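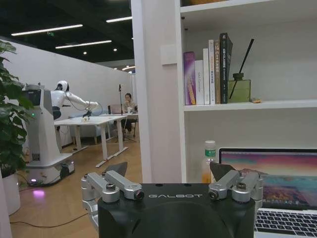

Gripper service, shelf cell, 2/13/25

Entry by Sigrún Skov. Covers the wrist gripper on the shelf arm only. The mobile unit by the table has its own page in the Brendar binder and I did not touch its settings.

Reason for the service: slow drift in the open position. The Drudton log had the commanded and reported opening apart by more than the limit on 4 of the last 24 homing runs, always in the same direction. No faults raised, no dropped items in the operator notes. Cycle counter was just past 3000, and the linkage check is due every 3000 anyway, so both jobs went on one sheet.

Order of work

1. Arm to service pose, brakes on, gripper supply off at the cell box. Tag on the switch. Waited for the drive LED to go out before putting fingers anywhere near the links.

2. Backlash by hand, each side separately. Hold the body, push the fingertip in and out at the pad root. Left side firm. Right side had a small click at the lower pivot, felt more than heard. With the supply back on and holding torque applied the click was still there, so it is in the joint and the drive is fine.

3. Supply off again. Pulled the right lower pivot screw. Threadlocker residue on the first few threads only, the rest bare metal. Somebody (me, in August, going by the initials) put on too little. Cleaned screw and hole, checked the washer for wear, refitted with fresh Hornetti medium. Same treatment on the matching screw on the left even though it felt fine, so that both sides have the same history.

4. Remaining linkage screws checked with the torque driver at the sheet value. None moved. Paint marks renewed on all of them. The old marks were rubbed off where my glove goes when I hold the body, so from now on the marks go on the outer side of the head.

5. Fingertip pads: wiped with the lint-free cloth, no solvent. Light polish on the faces, no cuts, no lifting at the corners. Left in place. Spares are in the second drawer, bag marked Nzioka. Do not use the older bag beside it, those are the softer compound and they smear on glossy covers.

6. Wrist camera lens wiped, mount checked for play. None.

7. Left the threadlocker over lunch. Supply on, homed from the pendant. First homing stopped early with a position warning. Cause was the stored zero from before the work – the joint now closes without the slack and hits the hard stop sooner. Cleared the old zero, ran the two-stop routine, saved under a new name. The old file is kept in the same folder with "pre" in front. Delete it next month if nothing comes up.

Check at the shelf

Ran open/close with the arm at the book row standoff, then at full opening. 300 cycles unloaded. Commanded and reported opening stayed within limit for the whole run. No click by hand afterward.

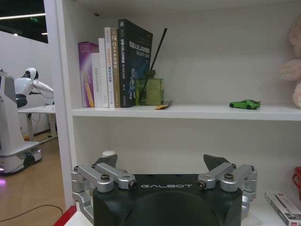 Gripper open at the shelf, six-book row and green car on the upper board.

Pick test has not been done. I want the threadlocker to have its full cure before anything pulls sideways on the links, so no loaded moves until tomorrow. The cell is released for camera work and unloaded motion, and the tag on the switch says the same.

For whoever runs the picks:

– Start with the slim purple book at the end of the row, low grip force, slow approach.
– Then the thick dark one. It is the tallest and the best check for the right lower pivot.
– Keep the diffuser out of the pick list. The stick stands up above the books and the planner treats the jar as a plain box, so the clearance it reports over the top is wrong.
– Stop at the first position warning and write down the cycle number before clearing it. Last time it was cleared first and I had to dig the value out of the raw log.

Open items

Sheet value for the pivot screws is handwritten in the binder and does not say whether it is for dry or locked threads. Have asked Drudton support, no answer yet. Used the lower of the two readings until I hear back.

Cable across the floor at the mobile base needs a cover strip.

Torque driver is due for calibration. Threadlocker bottle is nearly empty, order with the next batch.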